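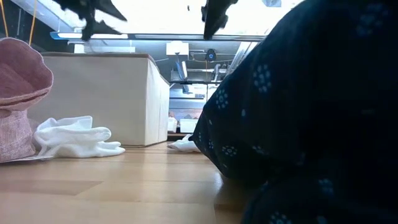

Fabric storage box on a wooden work surface, with loose fabrics and a pink textured bag ready for sorting.

Section 4: Sorting and filling your boxes

Before you start, assemble the boxes as shown in Section 3 and let the creases drop out of the side panels. The panels are soft by design. A small amount of sag when the box is empty is normal and does not mean the base board has been fitted wrongly.

4.1 Preparing the surface

1. Clear a flat surface such as a table or worktop. The floor will do, but bending over it becomes tiring with a full load.
2. Wipe the surface and let it dry completely. Light-coloured panels pick up polish and damp dust very easily.
3. Stand the boxes side by side with a gap between them. You will need to get your hand down the inner side of each one.
4. Decide what each box is for before you put anything in. One for items to keep to hand and one for items to put away is the usual arrangement.

Note: If you are using the Jurkell shelf frame, fill the boxes on the table and lift them on to the shelf afterwards. Filling them in place puts strain on the front panel.

4.2 Sorting the clothing

1. Turn out pockets and do up any zips.
2. Lay large items to one side. Printed dresses, long skirts and anything with a lot of fabric in it should be folded last, when you can see how much room is left.
3. Put socks, flannels and other small pieces together at the front of the surface.
4. Set aside anything with a loose button or a damaged seam.
5. Check for loose paper labels and swing tickets and remove them. Printed paper can mark pale fabric if it gets damp.

Caution: Do not store clothing that is even slightly damp. The boxes have no ventilation holes and the base board will warp.

4.3 Folding to fit

The base of the standard Ilotik box takes one adult jumper folded in thirds. For most other items:

1. Lay the item face down and smooth it from the middle outwards.
2. Fold both sides in until the item is slightly narrower than the box.
3. Fold up from the hem in two or three turns. Stop when the bundle stands a little lower than the top trim.
4. Place the bundle upright with the rounded fold facing up. Upright bundles can be taken out one at a time without disturbing the rest.
5. Fill from the back panel to the front, and leave enough space to slide your fingers in flat.

Thin, slippery fabrics will not stand up by themselves. Roll them instead and lay the rolls along the side panels – they also help to keep the walls straight.

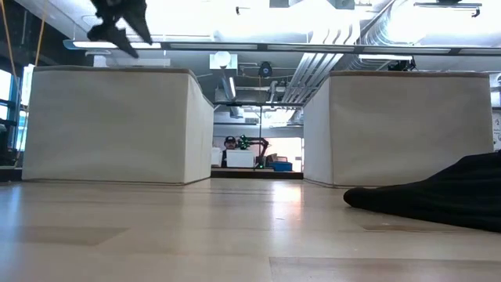 Can I put dark clothes straight into a light-coloured box?
Wash new dark items at least once first. Unwashed dye can rub off on the inside of the panels, and the lining cannot be removed for washing. If you are unsure, line the box with an old pillowcase for the first month.

4.4 Bags and soft accessories

1. Empty the bag and shake it out over a bin.
2. Stuff knitted or woven bags lightly with a towel so that they keep their shape.
3. Store them standing up, opening uppermost. Do not press the rim down to make it fit.
4. Keep coarse textures away from fine knitwear. A pillowcase between the two is enough.

4.5 Lifting and carrying

1. Check that the load is spread evenly over the base.
2. Put one hand under each end of the base board and lift with the box close to your body.
3. Set the box down flat. Do not drag it, as the bottom seam will wear through.

Caution: Never lift by the top trim. It is there to finish the edge and will pull away from the panel under load. The maximum load for each box is 12 kg.

Note: Stack filled boxes only if the lids are fitted, and no more than two high. Lids are sold separately under the name Gil and fit both box heights.

4.6 Care between uses

Empty the boxes every few months and go over the inside with the soft brush of a vacuum cleaner. Marks on the outside can be dabbed with a white cloth and lukewarm water. Do not use bleach or put the panels in a tumble dryer.

Replacement base boards and trim can be ordered from Skiltel. Quote part 58 for the base board or part 100 for the trim, and state the height of your box. The trim comes with its own fitting sheet and needs a strong needle.

For care of the shelf frame, see Section 5.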